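Home Help Board > Storage & Organizing > Cabinets

How do I stop a tall white cabinet from swallowing everything I own?

Posted by Doaa Belkadi, May 2019

Hi all! Long-time reader, first time asking. We moved into a rental in Feltolcombe this spring and it came with one of those tall white shelving cabinets that the owner won't let us take out (it's in the lease, believe it or not, right after the bit about the gutters). I was thrilled at first, because our old place had a single closet for two adults and a lot of craft stuff. Now I kind of hate it.

My trouble is that things go in and never come out. I bought a second bottle of wood glue last week, and when I went to put it away I found two more. The high shelves are the worst. I'm five foot two, so anything up there might as well be in another state. The low shelves have turned into a heap, and the middle ones, the only ones I can see into properly, are full of stuff I used once and put down.

I've already tried matching bins. They looked great for a weekend and then I couldn't remember what was in any of them. I tried labels too, but my labels said things like "misc" and "misc 2," so you can guess how that went.

What I'd like to know is what goes where, by height, and whether it's worth adding shelves or hooks. I can't drill into the wall without asking first, though the owner did say small changes inside the cabinet are fine as long as I can put it back the way it was. Budget is pretty small. I've got a free Saturday coming up and my sister has promised to help if I feed her.

Also, is there any trick to keeping it this way? I'm good at the big cleanup and terrible at the part that comes after.

Thanks in advance!
Doaa

Natalina Sorrentino replied

Oh, I feel this one. I ran the supply room at a dress shop called Strömberg for years, and we had a row of cabinets just like yours, with every single person shoving things in wherever there was a gap. I've also got one at home now, so I've made all these mistakes twice!

First thing, empty it. All of it, onto the floor or the bed. I know that sounds awful, but if you do it shelf by shelf you'll just shuffle the mess around. Have your sister hold things up and you say keep, give, or trash, and don't let her start telling stories about the stuff or you'll be there until midnight (ask me how I know).

Then forget about categories for a minute and think about your own body. Stand in front of the cabinet with your arms down, then raise them until your elbows are bent and your hands are at your shoulders. Everything between your hip and your shoulder is prime space and only weekly things get to live there. Glue, scissors, tape, whatever you're reaching for all the time.

Now put both arms out in front of you and reach up, keeping your heels on the floor. Wherever your hands land comfortably is the top of your normal zone. Use both hands when you test this. I always tested with one, and you can stretch a good deal farther with one arm than you can with two, but then you can't bring down a box that way without it tipping on your head. Mark the spot with a bit of painter's tape.

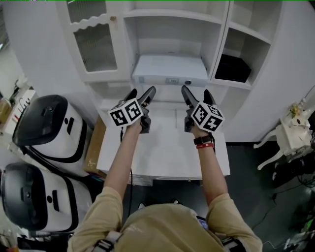
What goes on which shelf

Top, above your tape: light things you want twice a year. Gift wrap, wrapping tissue, holiday stuff, spare pillows if they fit. Nothing glass and nothing that could leak. Keep a folding step near it, not in the basement. If the step is in the basement you will stand on a chair, and I say that as a person who stood on a chair.

Shoulder to hip: the weekly things, like I said. Leave some air. I mean it, leave a whole chunk of shelf with nothing on it, because new stuff always shows up and it needs somewhere to land.

Hip to knee: medium weight things and anything in a bin. You look down into bins here, so open tops are great and lids are a pain.

Bottom: heavy. Paint, the sewing machine, the big bag of potting soil. Slide them onto a tray or a flattened box so you can pull them out without scraping up the shelf.

About your bins: I'd keep the ones you have and just stop hiding things in them. Tape one of the actual items to the front. A button on the button bin, a length of yarn on the yarn bin. It looks a little kindergarten but I never once opened the wrong one after that.

For labels, write what you'd yell across the house. You'd never yell "where's the misc." You'd yell "where's the glue gun," so that's your label.

I wouldn't add shelves right away. Live with it for a month. I bought four extra shelves the first time and three of them are still leaning behind my dryer.

Good luck, and feed your sister something nice!

Botond Gulyás replied

just get rid of half of it. worked for me

Indrek Tamošiūnaitė replied

I mostly agree with Natalina, except on the shelves. If your cabinet has those little peg holes up the sides then moving the shelves you already have costs nothing, and it made more difference for me than any bin ever did. My trouble was that the shelves were spaced way too far apart, so I piled things on top of each other, and whatever was on the bottom of the pile was gone for good.

How I did mine, over one evening with the radio on:

1. Take a tape measure and find the tallest thing you want to keep on each shelf. Write it down. I skipped writing it down and had to redo it.

2. Add the width of your hand on top of that. You need room to get your fingers over the thing and tilt it forward, and if you only leave an inch you'll be knocking your knuckles every time.

3. Move the lowest shelf first and work up. Going from the top down, I ended up with a giant useless space at the bottom and had to start over. Take everything off before you pull the pegs (yes, I know, obvious, but I had a jar of nails up there).

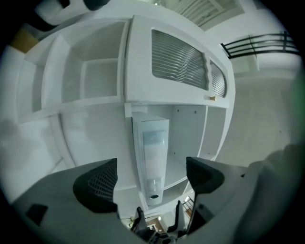 4. Check that the pegs are all in the same row of holes on all sides before you put any weight on. Mine were one hole off in the back and the shelf rocked for a week before I figured out what was wrong. Put the leftover pegs in a baggie and tape it inside, up high, so you can hand the thing back the way you got it.

5. Pull everything to the front edge and leave the back empty. It feels wasteful, I know! But if you fill the back you're right where you started with your three bottles of glue. If you really need the depth, put a long narrow bin in and pull it like a drawer.

On hooks, I'd go with the stick-on kind and only for light things like scissors or a tape measure. Clean the spot with rubbing alcohol, let it dry, press hard, and then leave it overnight before you hang anything. The ones I hung stuff on right away were on the floor by breakfast. They come off okay if you pull the tab straight down and go slow.

As for keeping it up, I gave up on big cleanups. I've got a shoebox on the middle shelf, and anything I don't feel like putting away goes in there. When the lid won't close, I sort it. That's the entire system. It takes me five minutes, usually while the coffee's going. My wife thinks the shoebox is ugly and she's right, but it's been there since we lived in Pristhorpe and I'm not changing it now.

One more thing, if your floor isn't level, look at the feet. Ours leaned forward a touch and the doors would drift open by themselves. A thin shim under the front edge fixed it. And do ask the owner about anchoring it to the wall, especially if you've got little kids coming by. It's one or two small holes and most people will say yes to that.

Doaa Belkadi replied

Wow, thank you both (and thank you Botond, my sister says you're her favorite). I went and looked and there ARE peg holes, I'd never noticed them behind all the junk. I'm going to do the tape thing tonight and save the shelf moving for Saturday. I already wrote to the owner about the wall anchor.

Indrek, did you use a wood shim or one of the plastic ones? Our floor has a definite slope toward the window.

Indrek Tamošiūnaitė replied

Plastic, from the bargain bin at the hardware store. Wood would be fine too. Slide it in until the doors stay put, then snap off whatever sticks out so you don't catch a toe on it.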